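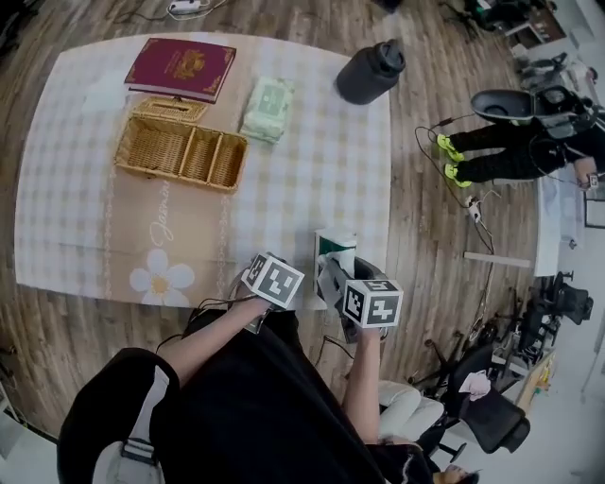 Kramer Street Home Sorting Club

October 21, 2021

I have owned a three-compartment wicker basket for most of this year and I am still not convinced it does anything a shoebox wouldn't.

It came into the house in February, after I read one too many articles about how the trouble with tables is that things on them don't have a "home." The theory goes that if you put a divided basket on the table, every loose item will find its way into a section, and you'll get your table back. I had my doubts then. What I had first was a table with stuff on it. What I had next was a table with stuff on it and a basket.

Still, the club agreed to give baskets a fair try this fall, so I've been giving mine one. The rules are simple. You pick one table, you use one container, and whatever doesn't fit in the container has to leave the table or be argued for at the next meeting. We stole the last part from the Brunness group, who are much stricter about it than we are and apparently enjoy it.

So, the arguments.

The burgundy book with the gold border. It is a handsome hardcover and it will not go in any of the three compartments unless you stand it on end, and then the whole basket looks like it's about to tip. I've read people who say books don't belong on a table at all. Those people have a shelf with room on it. Mine stays flat at the back of the table where I can reach it, and I have stopped feeling guilty.

The wipes. I was sure the pale green package would be the great success of the basket, the thing that finally had its place. It does go in, if you bend it a little. Then you can't get the lid open with one hand, so you take it out, use a wipe, and leave it next to the basket. I did this for weeks before I admitted that its home was next to the basket.

The dark canister with the black lid. Too tall, too heavy for wicker, and I don't trust it near paper. It lives at the far side. No further discussion.

The little white and green box I go back and forth on. It's small enough for a compartment, and on paper it's exactly what the basket is for. But it ends up at the front edge every single time, because that is where hands are. One of the sorting guides we passed around says you should "train yourself" to return things. I'm a grown adult and I don't want to be trained by a basket.

Then there's the small woven piece, which can be a lid or a tray depending on who you ask. As a lid it's useless to me, much too small for the big basket. As a tray it holds keys and maybe a pen. I tried it both ways and it's currently sitting above the basket holding nothing, looking decorative. I'd vote it off the table, but two people at the last meeting wanted to see it given a job first, so it has until next month.

A word about the tablecloth, which I get asked about more than anything I've ever sorted. It's light gray and white checks with a wide tan band, a big white flower, and "Jasmine" written on it in script. I did not pick it for the flower. I picked it because I'd read that a pattern hides crumbs. It hides crumbs very well, and I'm no longer sure that's a good quality in a tablecloth. On a plain one you would at least know. The word runs up the side, so you can only read it properly with your head tilted, and I find I've tilted my head at it a lot this year.

I looked into replacing the basket with something more serious. Rutow makes a stackable one that a club member swears by, and there was a Revgate set with clip-in dividers that I had in my cart for an evening. Then I read the reviews. There were 308 of them, and a suspicious number used the phrase "changed my mornings." I closed the page. A divider has never changed my morning.

Where I've landed, for now: one compartment for things I use every day, one for things that need to go to another room, and one left empty. The empty one annoys the purists. It's also the only section that has stayed tidy, and I intend to bring that up at the meeting.

Next time I'm supposed to report on the drawer under the phone charger. I've opened it once so far and shut it again.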